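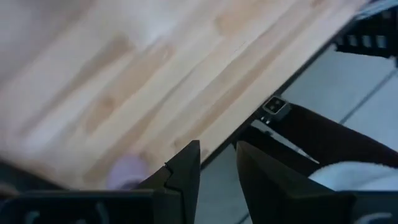

Pale wood work surface with a dark edge strip.

How to Render Beef Tallow on the Stove

By Ashton Kereama
September

Print this page | E-mail to a friend

Home | Recipes | Techniques | Pantry | Contact

Beef fat trimmings are still cheap at most meat counters, and some butchers give them away. Rendered slowly, they produce a clean, hard cooking fat that keeps for months. The method below uses water at the start, which prevents the fat from browning before enough of it has melted to cover the bottom of the pot.

Ask for suet, the fat from around the kidneys. It is dry, crumbly and low in membrane. Ordinary trim works but gives a softer tallow with a stronger smell. For this batch I used 2000 grams of suet from the Dimitriou counter.

Equipment

Heavy pot, 7 quarts or larger
Sharp knife or meat grinder
Fine strainer and cheesecloth
Clip-on thermometer
Clean, dry heatproof jars

Preparing the fat

Chill the suet in the freezer for 35 minutes. Cold fat cuts cleanly; warm fat smears on the blade. Trim off any meat, blood spots and thick membrane. Cut the rest into half-inch cubes or run it through the coarse plate of a grinder. Ground fat renders faster and gives a higher yield, but the leftover cracklings are too fine to eat.

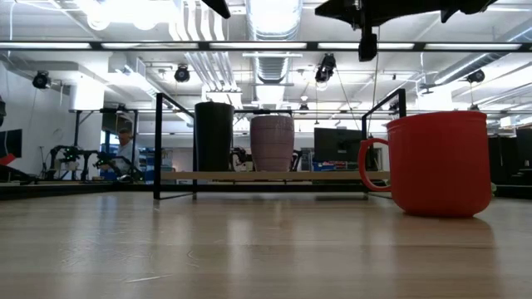

Red mug beside a black wire rack with a wooden shelf.

Rendering

1. Put the fat in the pot and add one cup of water. Fill the pot no more than two-thirds full.

2. Set the burner to low. Stir every few minutes until there is liquid fat across the bottom, then every 20 minutes after that.

3. Hold the temperature between 220 and 240 degrees F once the water has boiled off. While water remains, the reading will stay close to 212. The bubbling slows noticeably when it is gone.

4. Continue until the solids have shrunk and turned light gold. Cubes take up to four hours. Ground suet takes less.

5. Turn off the heat and let the pot stand for 10 minutes. Solids will settle.

Do not cover the pot. Condensation drips back into the fat and causes spitting. Do not leave it unattended, and keep a metal lid within reach in case of fire. Never put water on burning fat.

Straining

Line the strainer with two layers of cheesecloth and set it over a dry metal bowl. Ladle the fat through. Leave the last half inch in the pot, where the sediment collects, and strain that portion separately for immediate use.
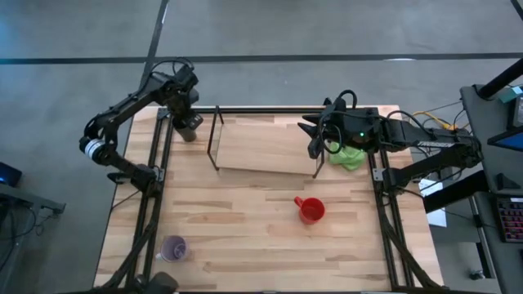 Pour the strained tallow into warm jars, leaving a half inch of space at the top. Let them cool uncovered to room temperature, then seal and refrigerate. The tallow turns from clear yellow to opaque white or cream as it sets.

If a brown layer forms at the bottom of a jar, moisture or sediment got through. Scrape it off and remelt the rest over low heat. Wichai Prasertsri adds a second strain through a paper coffee filter, which is slow but gives a whiter result.

Storage

Refrigerated tallow keeps for six months, frozen tallow for a year. Always use a dry spoon. Discard any jar that smells sour or like old paint.

Print this page | E-mail to a friend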